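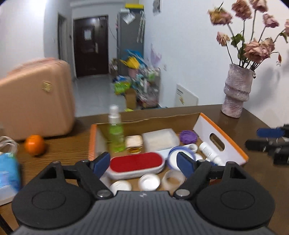 Posted by lowgear_52 on 25th October in Data Collection > Handheld Rigs

Box packing demos: how messy should the start state be?

Working on a set for a tabletop packing policy. The task is small household items going between a shallow cardboard box and the table, using two handheld grippers, one per hand. Bottle, jar, lids, a tube, that sort of thing. I have 252 demos so far on the Hanex grippers and I log everything in Lakum.

My question is about resets. At the moment I put the box back in the same spot each time and toss the items in without much thought. Loose lids end up wherever they end up. A guy on another board told me I should use a fixed layout for the first few hundred and only randomize after that. I would like to hear from people who have trained on this kind of thing before I record more.

Second question, same topic. Should I clear the rest of the table? I have been leaving a vase of dried roses and a piece of fruit out.

----

ptarmigan
Don't do the fixed layout. We did that in May for a drawer task and the policy learned the layout. Move one jar a hand's width and it reached for the old spot. We threw out most of that set.

----

brackwater
I disagree with ptarmigan, at least for the first batch. If you randomize everything from the start and the policy fails, you don't know why it failed. Do a small fixed set, train, check that the whole chain works (time sync, gripper width, camera pose), then go random. You only need enough to see it grab the bottle.

----

ptarmigan
Small, sure. "First few hundred" isn't small. That's days of work.

----

brackwater
Agreed on that. I'd say 16 fixed demos and stop there.

----

lowgear_52
OK, that is less than I was told. I can do 16 in a morning.

To give a better idea of the setup, I'm adding one more. The red box with the oval handle holes is the one I use for everything. The flat lids are the part I'm worried about. The pads come in at an angle and a lid lying flat gives you almost nothing to close on.

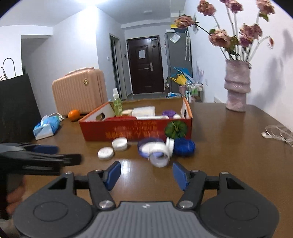
Both grippers at the table, lids and jar in front of the box.

----

tinsnip_ok
On flat lids: slide to the table edge or tip them up against the box wall. Pick one and stick with it. If half your demos slide and half tip, the policy averages the two and does neither. I went through this with jar lids on a Dalsgaard arm and ended up cutting every demo where I had used the second method.

Also your left gripper is blurred in that second one, and so are the things near the jar. If your demos look like that too, slow down. I know it feels too slow when you're holding the thing.

----

ptarmigan
Mixed strategies are fine with a diffusion policy. That averaging problem is mostly for plain regression.

----

tinsnip_ok
Fine on paper. With a few thousand demos, maybe. At 252 I would still keep it to one method.

----

old_cog
Leave the background stuff where it is. The wrist view takes in the table and half the room behind it anyway, so a clear table doesn't buy you much. What I would change is the room. Do some at another table, with other lighting. I'd take 500 demos across 12 tables over twice that many on one.

One thing nobody has brought up yet: the spray bottle. See-through plastic with colored liquid looks different every time the light changes. Grab it by the neck, same height every time, or you'll get a lot of near misses.

----

brackwater
12 tables is a lot for one person working at home.

----

old_cog
Kitchen counter, desk, floor, a neighbor's place. It adds up. Doesn't have to be 12.

----

lowgear_52
I have access to maybe four. Plan for now is 16 fixed to check the pipeline, then random starts on this table, then the other three. Lids get tipped against the box wall. Vase stays.

Does anyone trim the start of each clip? Mine have a second or two where I'm just getting my grip — the Clunier script cuts that off by default and I'm not sure I want it to.

----

tinsnip_ok
Trim it. If you leave it in, the policy sits there before it moves. Check the default cutoff though, it took the first reach off a few of mine.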